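Bench diary – Wednesday, late

Last updated: September

Two hours in the shop tonight, should have been one. Left arm finally holds a part without drooping. Gripper closed on the orange and white print and I just stood there looking at it like an idiot.

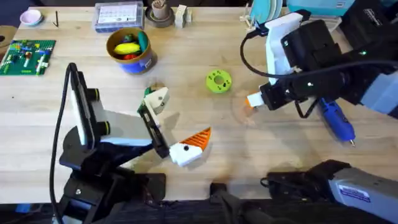 Right one still the problem. Light comes up green, so power is fine, but the wrist has a twitch whenever it goes past the middle. Swapped the cable routing, no change. Zinhle thinks it's the servo, Braulio says backlash. Braulio always says backlash.

Trimmed one fingertip with the rotary tool – took off too much, have to print another. 3 hours on the slow setting. Ugh. Orange again, that's the spool thats loaded.

The lime disc came out nice. Holes around the rim look clean, haven't tried screws yet. Want it for the handover test, left picks up, right takes it, put down. Got as far as picks up. Karla wants a video by the weekend and I said sure, why did I say sure.

Spent 6 bucks on screws at Fakhoury, wrong length. Going back tomorow if I get out of work on time. Also ask about the thin washers.

Need to clear the table. Cups, plates, the bricks. Every time the arm swings wide I hold my breath. Consuelo says put tape down for a no-go line and she's right, so tape.

Speed is at around 900 in the config now, dropped it from whatever Diarmuid had. Much calmer. Write that on the card before someone changes it back – me, probably

Bed. Knee hurts from the stool.

We use cookies to remember your settings. Accept | Manage preferences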